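Safe working with a two-armed tabletop cell: a step-by-step guide

Last revised February

This page covers the rules for starting, running and shutting down a bench cell with two small arms that share one tabletop. It was written for the benches at Clellwood and has since been taken up at the Nultport site, so a few of the local terms come from one place or the other. Where they differ, follow the notice fixed to your own bench.

Small arms are easy to treat casually. They are light and slow compared with anything on a factory floor, but they can still pinch a finger or throw a part, and with two of them the reach of one crosses the reach of the other.

Before you switch on

1. Read the bench log. If the last entry is an open fault, stop and speak to whoever signed it.
2. Check that the stop button is within reach of where you will be standing. Press it, release it, and write "stop tested" in the log.
3. Look over the cables on both arms. Each should have enough slack for the wrist to turn fully, and none should hang where a finger could catch it.
4. Tug the frame bracing gently. Anything that moves gets tightened before power goes on.
5. Take everything off the table that is not part of the task. Tools, mugs and phones go on the side shelf.

Setting out the task

Lay out the objects for the task sheet you are working from and no others. Keep them clear of the table edge by at least 200 mm unless the sheet says otherwise. A container may sit nearer the edge if it is only there to receive things.

Use light, soft-edged objects for any new routine. Glass and anything with a blade are not allowed on a two-armed bench at all. Leopold Frei keeps the list of approved objects, and additions go through him.

Running with one arm working

Most first runs should be done with one arm moving and the other parked. Park the idle arm high and to its own side, with the gripper empty. An arm parked low over the table is the most common fault we find when we walk round. 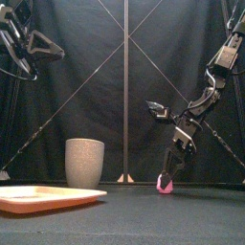

Keep the speed limit at the training setting for the first 4 runs of any new routine. If all of them finish without a stop, the operator may raise it by one step and note the change in the log. Don't go up two steps at once, even for a routine that has already passed on another bench.

Hands stay outside the rails while either arm has power. This applies to the parked arm too. If an object rolls away or tips over, press stop, wait for both arms to settle, then reach in.

Running with both arms

Two people are needed the first time both arms move together. One drives, the other holds the stop button and watches the table – not the screen. Agree the words beforehand. We use "stop" and nothing else, as "wait" and "hang on" were being missed.

Give each arm its own side and a shared strip down the middle. Only one gripper should be low in the shared strip at a time. If the task really needs both, such as a handover, put it on the sheet as a separate step and run it slowly on its own first.

The Pfister controllers keep the shared strip as a saved zone. The Ellex ones don't, so it has to be entered again after every restart. Check it even if you were the last person to use the bench.

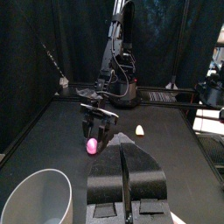

Do I need to fill in a new task sheet if I only swap one object for another?
Use the same sheet if the new object is on the approved list and is close in size and weight to the old one. Write the swap in the log. If it is heavier or harder, start a new sheet and go back to the training speed.

Grip force

Start at the lowest setting that will lift the object and go up one step at a time. Check the fingertip coverings at the start of each session and change them when the metal or plastic beneath begins to show. Every gripper gets a full check after 200 hours of running, whatever state the tips are in.

Shutting down

1. Lower anything being held and open the gripper.
2. Send both arms to the rest position, one after the other.
3. Switch off at the controller, then at the wall.
4. Clear the table and wipe it down.
5. Sign the log with the time and any stops, including the ones you think don't matter.

Questions about the rules go to Mylene Catacutan. Faults go in the log first, then to her.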